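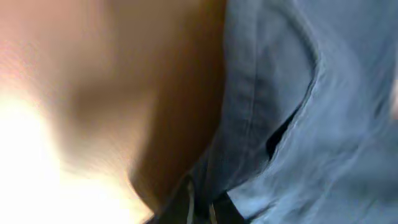 # About Fitau

Fitau is a robotics research company based in Paltville. We study how a robot can learn household and workshop tasks from people who do those tasks every day. We have 11 full-time staff and one building, a former print shop on the canal side of town.

The company was started by Erick Rweyemamu and Cecilia Tetteh, who had worked together on control software for packing lines. Erick leads the hardware group. Cecilia leads the learning group and signs off on every result before it leaves the building.

## What we work on

Most of our work is on one question: how much can a robot learn from a camera mounted at its wrist, with no other view of the room?

A wrist camera has clear advantages. It moves with the hand, so it gets close to whatever the hand is working on. It needs no poles or ceiling mounts, and it doesn't have to be set up again when the robot is moved to a different table. It also has a clear weakness. When a person or a large object comes very close to the lens, the view can be mostly skin or cloth, blurred on one side and partly washed out by glare there too. For that moment the picture says almost nothing about the task.

Many groups cut those moments out before training. Until last October, so did we.

## The Ofori method

Our main result is a training method we call Ofori. It keeps the blocked views and teaches the robot what to do during them.

Each recording is split into short sections. A small model scores every section by how much of the task can still be made out. Sections with a high score are used in the normal way. Sections with a low score are used to train a second output, which gives the robot's own estimate of how far its current view can be trusted. When that estimate drops, the arm slows, holds its position and relies on joint readings and the last good view until the picture clears.

We score the sections by hand for a small share of the recordings and let the model do the rest. Two people score each one separately. Where they disagree, a third person decides, and the disagreement is kept on record.

## What we found

We tested Ofori on 20 tasks, including folding towels, sorting hand tools, and passing parts to a person standing beside the arm. The training set came from 146 hours of recordings made by our own staff. We compared it with the same network trained on the cleaned recordings only.

- In tasks with a person close by, the arm stopped or slowed correctly in 90 percent of the trials where the view was blocked. The comparison network kept moving in most of them.
- In tasks with no person nearby, there was no clear difference in success between the two.
- Tasks took longer with Ofori. The arm sometimes waits when it could have gone on.

The last point is the one we are working on now. Light clothing close to the lens is a common cause of needless waiting, and so is strong glare from the side windows. Plain cloth with a few seams and folds gives the network little to hold on to, and it often scores that view too low even when the gripper's next move is safe.

We don't treat the method as a safety system. Every arm in our building has its own force limits and a stop button, and those work whether the learning software is running or not.

## How we run recordings

Staff who make recordings are paid for that time as normal working hours. Anyone may stop a session or ask for a recording to be deleted, and no reason has to be given. Faces are removed before the files reach the learning group. We don't sell recordings or pass them to other companies.

Our recording software is called Wutix. It stores video, joint positions and gripper force on one clock, and it marks any gap in the data - we lost several early sessions to clocks that had drifted apart. Wutix is open to university groups on request, along with the scoring guide we use for Ofori.

## Working with us

We take on a small number of joint projects each year, mostly with labs that have an arm and a task of their own. A good first message tells us the kind of arm, where the camera sits, and what goes wrong at present. A short clip helps more than a long proposal.

We also host two student placements at a time, one in each group. Students work on open problems and their names go on the write-up.

Visits to the Paltville building are by appointment. The entrance is on the canal side, and the door on the street is for deliveries only.

Page last updated May 8, 2024.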